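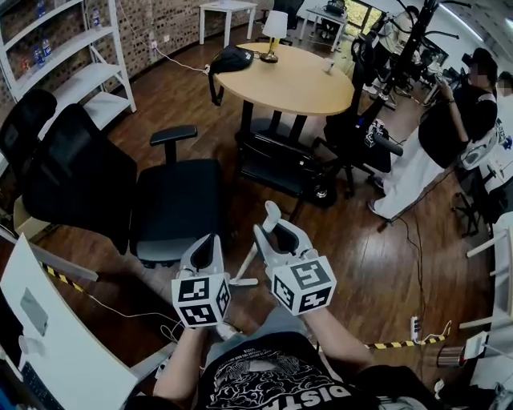 4. Setting up a critique round in Pikau

A round is one batch of excerpts, swapped between writers and returned with notes. You need an account and a finished excerpt before you start. Also a setting card, short, so readers who haven't seen chapter one know where everybody is standing. Plain nouns are fine for the card: wooden floor, black office chair with a mesh back, round light-wood table further back on black legs. Enough. Save the mood for the excerpt itself.

4.1 Create the round

1. Open Rounds, then New Round.
2. Give it a name. Something you'll recognize in a list. "Test" is taken, everyone picks it.
3. Set the word limit. Default is 1000. Title and setting card don't count toward it.
4. Pick the closing date. Closing is midnight in the host's time zone, not the reader's.
5. Set Critiques Owed. Default 2, meaning each writer gives two to get two back. Can't be changed once the round is open.
6. Save. Round is a draft at this point, only you can see it.

Note: genre tags are optional but do fill them in. People filter by them. An untagged round sits at the bottom of the list.

4.2 Add your excerpt

1. Inside the round, click Add Excerpt.
2. Paste the text. Use Paste Plain if it's coming out of a word processor, otherwise you get double line breaks and odd quote marks.
3. Check the counter at bottom right. Red means over the limit and Submit stays gray.
4. Attach the setting card. One per excerpt.
5. Fill in Background. A few sentences, who's who and what just happened. Readers see it above the excerpt.
6. Choose what you want notes on: pacing, dialog, clarity, line edits. Or leave it at Anything.
7. Submit.

Caution: submitting locks the text. You can withdraw and resubmit up until the first critique arrives. After that the only option is Withdraw From Round, and the critique goes with it. Copy it out first if you want to keep it.

Note: scene breaks. Use three asterisks on there own line. Blank lines alone get stripped on paste.

4.3 Invite readers

1. Go to the People tab.
2. Type a username or paste an email address. One per line.
3. Choose Reader or Writer. Readers comment only, they don't owe an excerpt.
4. Send.

Max 7 writers per round. No limit on readers. Accented names work in search with or without the accents, so Kornel Gyori will find Kornél Győri.

Invites expire when the round closes. Not showing up? Check the spam folder, then Resend. Don't make a second invite to the same adress, it creates a duplicate seat and the round can't balance.

4.4 Import from Diltard

Old Diltard exports (.dlt) still open. Comments come across, replies to comments don't. Import into a draft round only.

1. Rounds, Import, choose the file.
2. Match each old name to a Pikau username. Skip any you don't know.
3. Click Finish and wait. Long files are slow.

Caution: importing into an open round overwrites the excerpts in it. No undo.

Error 3120 means the file has a password on it. Take it off in Diltard, export again.

Giving and recieving critiques: see section 5.

Last updated 22nd July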